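Falla en la línea de clasificación de envases de Tavlow: el brazo se para y no suelta

Halorar retira una actualización tras dos paradas en una misma mañana. Sin heridos. La planta piloto de Busesside sigue a medio gas.
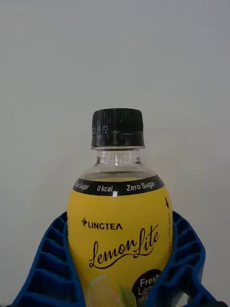
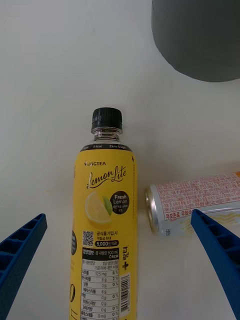
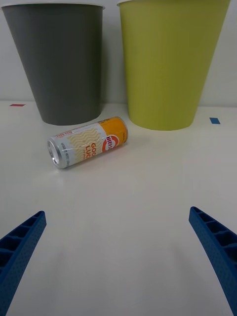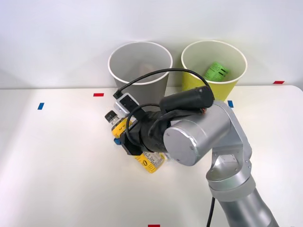 La pinza de dedos azules en el puesto de ensayo, con botellas y latas de bebida.

Redacción Busesside | Tecnología e industria | Actualizado a las 18:40

Dos paradas en una mañana y una actualización retirada. Es el balance, de momento, de la avería que afectó en julio al sistema de clasificación de envases que Tavlow prueba en su planta piloto de Busesside. No hubo heridos. Tampoco daños en el brazo, según la empresa.

La primera parada, a las 9:15. El brazo había cerrado la pinza sobre una botella de plástico y tenía que llevarla al recipiente. No la llevó. Se quedó quieto, con los dedos cerrados, y en pantalla apareció el código 2602, que en el manual de Halorar corresponde a una discrepancia entre la fuerza medida y la posición de los dedos. El operario reinició desde el panel y el trabajo siguió.

La segunda fue peor. Poco antes de las 11, mismo código, pero esta vez el brazo siguió bajando con la pinza ya cargada y apretó contra la mesa. El límite de par tardó 10 segundos en cortar el movimiento. Demasiado, reconoce Tavlow en la nota que envió a medio día a este medio. Hubo que pulsar la seta de emergencia y abrir los dedos a mano.

"El sistema debe detenerse al primer contacto no previsto. No lo hizo, y por eso hemos parado nosotros", dice el texto.

El origen apunta al software. Halorar, que suministra el control de la pinza, había instalado la víspera una versión nueva que cambia la forma de calcular el agarre en envases blandos. Los dedos son flexibles, se doblan alrededor del objeto, y el programa tiene que distinguir entre un dedo que se dobla porque sujeta algo y uno que se dobla porque empuja donde no debe. Con la versión anterior lo hacía. Con la nueva, a ratos.

La versión ya está retirada de Busesside y de los demás puestos que la habían recibido. Halorar no precisa cuántos son. Promete un parche y un informe, sin fecha.

Queda otra pregunta abierta: las cámaras. El puesto lleva una en la muñeca y en principio debería haber visto que quedaba un envase tumbado debajo. Awasthi, la consultora que audita la seguridad de la instalación, ha pedido los registros de imagen y los de fuerza para compararlos segundo a segundo. Su primera valoracion, verbal, es que la imagen era correcta y que el control le dio menos peso que al sensor. Lo pondrá por escrito cuando acabe la revisión.

Mientras tanto, medidas provisionales. Velocidad de descenso reducida a la mitad, prohibido meter la mano en la mesa con el brazo energizado aunque esté parado, y rearme solo con el responsable de turno delante. Antes bastaba con el operario. Los envases con líquido quedan fuera de las pruebas, de momento solo vacíos.

En la plantilla el asunto no ha sentado bien. Los representantes de los trabajadores se quejan de que la primera parada no se comunicó hasta que llegó la segunda, y piden que cualquier código de fuerza se anote en el parte aunque el equipo arranque a la primera. Tavlow responde que lo estudia y que el procedimiento vigente solo obligaba a notificar las paradas con seta de emergencia.

El proyecto piloto, que arrancó en primavera, debía pasar a la línea real después del verano. El calendario se mantiene "en principio", según la empresa, aunque condicionado a lo que diga Awasthi y a que la pinza complete una serie entera de pruebas sin el 2602. La serie se reanudó ayer por la tarde con la versión antigua, sin incidencias hasta el cierre de esta edicion.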